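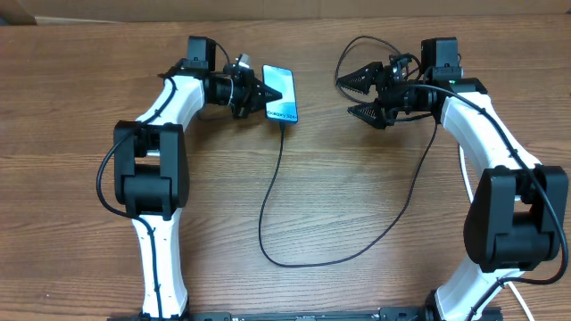
5. Collecting demonstrations for the cable task

This section covers the two-arm charging cable task as run on the Gildale bench. It assumes that both arms have been calibrated (section 3) and that the Tilumel recorder starts without errors (section 4). The same procedure is used on the Corkville bench, except where a note says otherwise.

The task has three phases. In the first, one arm takes the phone and brings it to a pose the other arm can reach. In the second, the free arm works on the cable connector at the charging port. In the third, both arms release and return to their rest poses. A policy is trained on all three phases as a single sequence. Phase labels are added after recording and are used only for evaluation.

5.1 Preparing the bench

1. Clear the tabletop of tools, spare fasteners and tape. Anything left within reach of the arms will appear in the head camera view and can end up as a cue the policy relies on.

2. Check that both arm bases are tight on the rail. Push each base sideways by hand. If there is any play, tighten the base and repeat the calibration in 3.2 before going on.

3. Route the arm cables so that they clear the elbow joints through the full range of motion. Move each arm slowly by hand with torque off and watch the loop at the elbow.

4. Place the power strip on the side of the table, outside the working area of both grippers. Plug the charging cable into the adapter.

5. Lay the charging cable so that it has slack at the near side of the table. A cable pulled tight will drag the phone or slide back as soon as the connector is released.

6. Wipe the phone screen. Fingerprints change the reflections seen by the head camera.

CAUTION: Keep the power cord of the strip away from the arm joints. Do not pass it between the two bases.

CAUTION: Do not reach into the working area while torque is on. Use the stop key on the operator station first, and wait for both arms to settle.

5.2 Setting the start state

The start state is the arrangement of phone and connector at the first recorded step. It has more effect on the final success rate than any other setting in this section, and it should be set with the same care for every episode.

1. Move both arms to the rest pose with both grippers open.

2. Place the phone face-up near the middle of the table, with its long axis running from the near edge to the far edge.

3. Place the connector beside the phone, with the plug pointing toward the far edge.

4. Shift and rotate the phone by the offset shown on the recorder screen. The offset is drawn at random for each episode.

5. Compare the live view with the overlay. The phone outline should fall inside the dashed region. The connector has no overlay and is placed by eye.

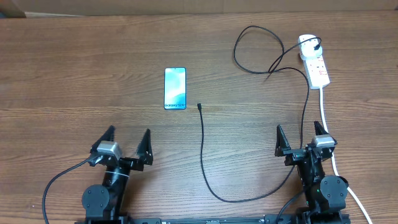
Figure 5-2. Phone and connector on the table, both grippers open.

NOTE: The phone screen can be left on or off, but the choice must be entered in the episode header. Sets that mix the two without a label cannot be split later except by going through the video.

NOTE: On the Corkville bench the dashed region is narrower. Do not copy the overlay file from one bench to the other.

5.3 Recording an episode

1. Enter the operator initials and the set number in the recorder.

2. Press Record and wait for the tone. Both camera streams and both joint streams must show a steady frame count before the leader arms are moved.

3. Pick up the phone with the first arm. Approach at a constant speed and close the gripper fully before lifting.

4. Bring the phone upright, with the charging port accessible to the second arm. Hold this pose. Small corrections are acceptable, but the holding arm should not travel during phase two.

5. Guide the connector to the port with the second arm and seat it. If the first attempt misses, back off a short distance and try again without stopping the recording. Recoveries of this kind are useful in training and should be kept.

6. Open the second gripper and withdraw it along the line of approach before moving it sideways.

7. Lower the phone to the table, open the first gripper and return both arms to rest.

8. Press Stop. Mark the episode as Pass, Recovered or Fail.

If the phone is dropped, stop the episode and mark it Fail. Failed episodes stay on disk and are left out of the training list by default.

CAUTION: The holding gripper can overheat if the phone is held for long periods. If the servo temperature warning comes on, lower the phone, end the episode and let the arm rest with torque off.

5.4 How many episodes to record

The reference set contains 1,000 episodes recorded by 4 operators. Adding a second set on top of it brought the total to around 3,000 and improved the results mainly in phase two. Phase one was already close to its limit with the smaller set.

For a new phone model or a new cable, start with a small set and run the evaluation in 5.5 before recording more. If most failures fall in phase one, the start states are probably too uniform. If they fall in phase two, look first at the share of Recovered episodes. Sets with almost no recoveries tend to give policies that keep pushing the connector against the edge of the port after a miss.

Divide the recording time between at least 2 operators. Sets from a single operator train faster but transfer poorly - the policy picks up that person's grasp point and fails when the phone is offset toward the other arm.

5.5 Evaluation

1. Load the policy checkpoint and set the recorder to Evaluate.

2. Use the fixed list of start states supplied with the set. Do not draw new offsets.

3. Run each start state once. Do not repeat a run because it looked unlucky.

4. Score each phase separately. A run that fails in phase one is scored as not reached for the later phases.

5. Save the score sheet next to the checkpoint.

Phase two is scored as a success only if the connector is still seated after the second gripper has opened. Check this from the charging symbol or by hand after the arms are at rest. The head camera view is not sufficient, as the fingers often cover the port.

5.6 Known problems

Connector turns in the fingers. Usually caused by gripping the cable too far behind the plug. Grip the plug body.

Phone slips while being turned upright. Clean the gripping surfaces of both fingers. If slipping continues, check the gripper closing limit against the value in 3.4.

Joint stream lags the camera stream. Restart the recorder. If the lag returns, replace the arm's data cable before changing any software setting.

The phase labeling script is described in section 6. It was written by Darius Nedelcu for the Grecu data format, and older sets must be converted before it will read them.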